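Workshop notes: the arm on the back bench

Readers who were at the Rikside open evening in January will remember the claim that our shared arm would be sorting parts by spring. I said then that I doubted it, and I have seen little since to change my mind.

The arm itself is fine. It came second-hand through Irkora, it powers up every time, and the Guimarães controller has behaved better than its manual. My quarrel is with what we mean by "working". The Etard pushing routine has been set the job of nudging printed blocks about a maple board with a plain rod. It has no fingers and no suction, so all it can do is shove. A toddler would be bored by lunchtime. 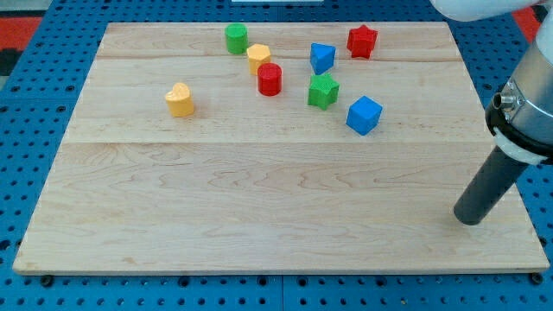 We were told that 1000 practice pushes would be enough for the software to get the hang of it. Perhaps so, but the figure came off a web page and the page didn't say what shapes were used. A cube goes more or less where you push it. A cylinder standing on end may slide or may go over, and stars catch the rod in the notch between two points and swing round. I'd like to see results listed by shape before anyone quotes a success rate at me again.

The log from the last long run has 44 pushes marked "good". I went through it with a cup of tea and would have passed far fewer, as the routine counts a push as good if the block moves at all. Moving isn't sorting.

Two changes have been agreed. The target spot will be written down before each push, and 3 misses in a row will stop the run so someone can check the rod is straight. Neither costs us anything.

The bench is booked for the arm until 9 in the evening, so please take your glue-ups to the other end.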